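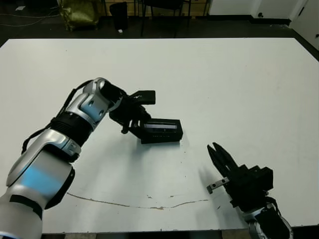
*Page last changed: October, 11:40 pm*

# Two-arm bench, second progress report to the Stemora small builds fund

To: Lerato Khumalo, Stemora
From: Nobuhle Masilela, for the bench group at the Revham shared workshop

Lerato, you asked for something shorter than the first report and with fewer adjectives. I've managed one of those.

## Where we are

Both arms are up, powered and talking to the same computer. In the first report only the left one was, and the right one was a box of parts with a very optimistic label on it. The left arm carries the multi-fingered hand. The right arm carries the parallel gripper, two jaws, open and shut, the least glamorous thing we own and so far the best behaved.

The job we promised you was a handover: the hand picks a small part off the table, the gripper takes it, and the part goes down somewhere useful on the other side. The pick works often enough that people have stopped clapping. The handover works when Xolani is standing next to it and at no other time we've been able to record. We're treating this as a calibration problem until somebody proves it's Xolani.

## The hand

The hand has been the slow part. It has more joints than we had patience for in September, and each one wanted its own limits set before it could be trusted near anything we liked. Binta Okoro wrote the grasp routine three times. The first version closed every finger at once, at full speed, and fired a bar of soap into the next bay. The second was so gentle that it more or less waved at things. The third brings one finger flat over the top of the part, settles the others around it and then squeezes, and that's the one we've kept.

It's fussy about shiny surfaces. A clear window on top of a case throws streaks of light back at the camera and the software decides the case is somewhere else, usually a little to the left and occasionally in the parking lot. Matte parts are fine. We could make everything matte by putting tape on it, and Binta has asked me to say in writing that she considers this cheating. I consider it a line item (tape, $0, there's a drawer full).

## The gripper

Lesego Van Wyk mounted the gripper and did the wiring down that wrist. The little silver bracket on the side is staying, even though there's nothing on it at the moment. It was meant for a second camera and the second camera is on back order from Barrientos, who have moved the date twice and apologized once.

The jaw tips have notches, good on cardboard and rubber and less good on anything you want to give back to its owner unmarked. Lesego has drawn up a pair of soft covers. They are still drawings.

## The table

We moved to a white top because the software finds dark parts on it without much help. The drawback of a white top is that everything shows. There is a brownish scratch running across the near side, between the two arms, and the front edge is looking worn. The top came secondhand, so I can't tell you which marks we inherited. I can tell you that no two members of the group give the same account. It doesn't affect the work, except that the software briefly tried to pick the scratch up.

## Cables

The black cable on the left arm still runs on the outside, in a loop over the wrist. I wrote in the first report that it would be tidied by now. It has been discussed. Every neater route we tried pulled tight when the wrist turned all the way over, so the loop stays until we have a longer cable and a better idea.

## Money

You gave us $3,923. Spent so far:

- Right arm repairs and replacement wrist parts: $1,419
- Gripper, mounting hardware and power supply: $878
- Second camera, on order from Barrientos and paid in full, which I now regret: $475

That's $2,772, leaving $1,151. Most of the rest is set aside for a proper stop button on each side of the table. At present there's one, and it's on the side where the trouble usually isn't. Please don't read that as a reason to worry. We run at reduced speed with one person on the button and a second person watching, and we've agreed not to go faster until both buttons are in.

The folks at Soltidstead offered to sell us their old controller cheaply. Xolani went to look at it and came back without it, in a thoughtful mood.

## What went wrong

We lost two weeks to a fault that appeared only in the evenings. The left arm would stop halfway through a reach and sulk. We changed a connector, then a power supply, then our theory. The cause was a setting that put the arm to sleep after a fixed number of hours, so of course it turned up late in the day. It was in the manual, on a page we had all agreed somebody else was reading.

I also told you the handover would be finished by the end of summer. I'd like to withdraw that sentence.

## Next

1. Both stop buttons fitted and tested before any change in speed.
2. Recalibrate the two arms against each other, with Xolani out of the room.
3. Soft covers for the jaws.
4. Twenty handovers in a row with a matte part, on video, including the ones that fail.
5. Shiny parts, if Binta wins the argument about tape.

One request: could we shift the third report back a month? The camera has a lot to do with it and I'd sooner send you a late report than one full of the word "soon." The workshop is open to you any evening after six. Ring the lower bell, the upper one goes to the pottery people.

Nobuhle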